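Section 4. Setting Up the Kadero Label Printer

4.1 Before you start

The Kadero prints adhesive labels for bottles, jars and storage bins. Place it on a level surface with the rear cover facing away from the wall. Keep it away from sinks and heating vents. Use only the power supply packed with the unit.

CAUTION: The print head stays hot after a long run. Switch the printer off and let it cool before opening the cover.

4.2 Loading a label roll

1. Press the release tab and lift the cover until it locks.
2. Slide the two roll guides apart.
3. Remove the tape from the loose end of the roll. Discard the first full turn of labels if any adhesive has transferred to the backing.
4. Set the roll between the guides with the printable side facing up.
5. Move the guides inward until they touch the roll. Do not force them.
6. Feed the loose end under the sensor bar and out through the front slot.
7. Close the cover. The status light changes from amber to green.

NOTE: The printer accepts rolls up to 58 mm wide. Wider rolls will enter the housing but will rub against the guides and feed at an angle.

4.3 Calibrating the sensor

Calibrate each time the label size or backing color changes.

1. With the printer on, hold the FEED button until the status light blinks.
2. Release the button. The printer advances several labels and stops at a gap.
3. Check that the gap lines up with the tear bar. If it does not, repeat step 1.

Error 508 means that the sensor found no gap. Confirm that the roll is die-cut stock. Continuous stock must be selected in the Emonano software under Media, Type.

Labels for round containers should be printed with the text running along the length of the container. Text that wraps around a tight curve is hard to read and may not scan.
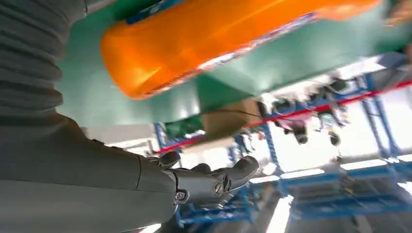
Can labels be applied to a container that has been refrigerated?
Let the container return to room temperature and wipe it dry first. Moisture under the adhesive causes the corners to lift.

4.4 Storing unused rolls

Store rolls flat in their original bag at 21 °C or below, out of direct sunlight. Do not stack heavy items on them. Rolls kept for more than 2 years may feed normally but lose adhesion, so test one label before starting a batch.

For replacement guides and tear bars, see Section 9, Parts.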